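# Chapter 9: Grip Strength and Grip Endurance in Mixed-Modality Training

Grip is often the first part of the body to fail in a workout that combines lifting, hanging, and carrying. A lifter whose legs and back can handle several more repetitions may put the bar down when the fingers open. Programs that treat grip as a by-product of pulling work tend to miss this, and their records show a score without showing what limited it.

This chapter covers the main types of grip, the tissues that produce them, and the methods used to test and train them. It assumes that the reader has worked through the material on energy systems and is familiar with the terms *set*, *interval*, and *density*. Bar and rig dimensions are covered in the appendix.

## 9.1 Types of grip

Four types of grip are used in this book.

- **Crush grip.** The fingers close against the palm, as on a barbell or pull-up bar.
- **Support grip.** The hand holds a closed position under load for an extended time, as in a farmer's carry or a dead hang.
- **Pinch grip.** The thumb opposes the fingers and the palm does not touch the object, as when plates are held by their smooth faces.
- **Open-hand grip.** The object is too wide for the fingers to close around it, as with a thick bar or a sandbag.

The four overlap in practice. A rope climb begins as a crush grip and becomes a support grip each time the feet reset. Training one type transfers only in part to the others, and transfer from crush to pinch is the weakest because the thumb carries little of the load on a standard bar.

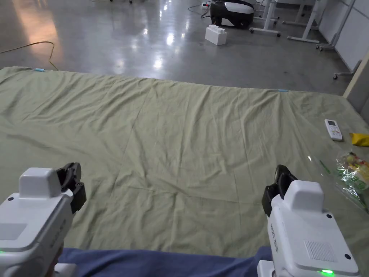 The hook grip, in which the thumb is trapped between the bar and the first two fingers, is treated as a variation of the crush grip. It reduces the muscular effort needed to keep the bar from rolling. It is standard in the snatch and the clean, less common in high-repetition work, and of little use on a pull-up bar of large diameter.

## 9.2 Muscles and connective tissue

Most of the force in a closed hand comes from muscles in the forearm. The flexor digitorum profundus bends the fingertips, and the flexor digitorum superficialis bends the middle joints. Their tendons cross the wrist, so wrist position affects finger force. A slightly extended wrist allows the strongest grip. A strongly flexed wrist shortens the flexors and weakens it.

The thumb has its own muscles, some of which lie in the hand itself. The adductor pollicis draws the thumb toward the palm and is heavily loaded in pinch work.

Tendons and pulleys adapt more slowly than muscle. An athlete new to direct grip training may gain strength before the connective tissue is ready for the volume. Load should therefore be raised in small steps, and soreness at the base of a finger should be treated as a reason to reduce work.

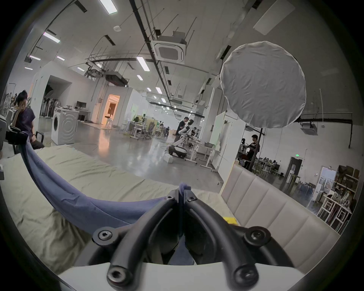
*Figure 9.1. Pinching a strip of fabric between two opposed fingertips.*

## 9.3 Testing

A grip test should isolate one type of grip and should be repeated under the same conditions. Chalk, bar diameter, bar finish, and time since the last pulling session all affect the result. Straps are not allowed in any test in this chapter.

The **Skorneck hold** is the support-grip test used in the remaining sections. The athlete stands with a barbell loaded to 135 pounds, arms straight, palms facing the body. Timing starts when the bar clears the supports and stops when it leaves either hand or touches the thighs. The athlete makes one attempt, rests 5 minutes, and makes a second. Both times are recorded. The drop from the first attempt to the second is used as a measure of recovery.

The **Grirstead ladder** measures grip endurance under fatigue. Dead hangs alternate with carries, and the hang is lengthened each round until the athlete cannot complete it. The score is the total hang time in seconds from completed rounds only. A worked record with a score of 816 is given in Section 9.6.

Scores from the two tests should not be combined. A heavy athlete may do well on the hold and poorly on the ladder, in which body weight is the load.

## 9.4 Placement in the training week

Direct grip work is best placed at the end of a session. Work done earlier will limit any pull-ups, deadlifts, or cleans that follow. It should also be kept away from the day before a heavy pulling session. The Rorkunik template, introduced in Chapter 5, leaves two positions open for accessory work, and either may be used.

The Esfahani progression alternates a support-grip session with a pinch-grip session. Load is held constant while time increases, then time is reset and load is raised. The full progression is set out in Table 9.2.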